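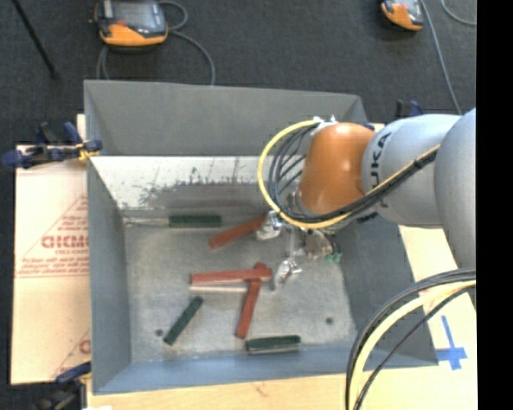

## 3. Bins, blocks and the problem of lying flat

The literature on storage containers is largely written by people who have just bought one. Containers arrive clean, square and empty, and are drawn that way in the diagrams. Our interest at Andstead was in what happens later, when the container has acquired a history and somebody wants to know where the blocks are.

### 3.1 The container

Two bins were considered. The Costo, a straight-sided tray, was cheap and stacked well, but blocks pushed up against its walls tended to stay there, upright and unreachable, like guests at a party who know only the host. The bin we kept is sheet metal, open at the top, with sides that slope inwards. A block that lands on a slope usually slides down it, and we have come to regard this as the bin's main contribution to science.

Its condition is less of an asset. The floor is mottled and worn in patches, and the pale band of metal below the far wall has collected smudges, scratches and what look like drips (Figure 2). We considered painting over the lot in March. The Indoser coating bought for the job was tried on a spare panel, where it produced a handsome, even surface to which everything stuck, and the bin was left as it was. Marks of this kind matter more than one might hope. A reader sorting photographs at speed will now and then record a dark scuff as a green block, and will defend the decision with some heat.

The two round holes in the floor are a related nuisance. They are much smaller than any block, so nothing is lost down them, but a block lying close to one gives the eye two things to settle on. The green block at lower left in Figure 2 is a fair case: its bottom end lies near the left-hand hole, and our readers' marks for that end wandered accordingly.

### 3.2 How blocks lie

Blocks were put in by hand from a low height, without stirring, and the layout was then recorded. We follow the Huamán scheme, which sorts each block as *flat*, *crossed* or *propped*. The scheme is simple, a quality it achieves by leaving the difficult cases to whoever is holding the pencil.

Figure 2 shows three red and three dark green blocks. The green ones are spread around the edges of the floor and gave little trouble. The red ones are less obliging. Two of them form something close to a letter T, the nearly horizontal block crossing over the upper part of the one that slants down from it. We score this as crossed for both, though there is a respectable view that only the upper block is doing the crossing and that the lower one is merely a victim. The remaining red block is tilted, and went to a second reader.

Colour helped less than expected. Red stood out well against dull grey — dark green did not, particularly towards the shaded side of the bin. Over 3000 recorded layouts, readers returned to correct a green block far more often than a red one, and in 20 layouts they corrected it back again. These have been kept in the results, partly as data and partly as a warning.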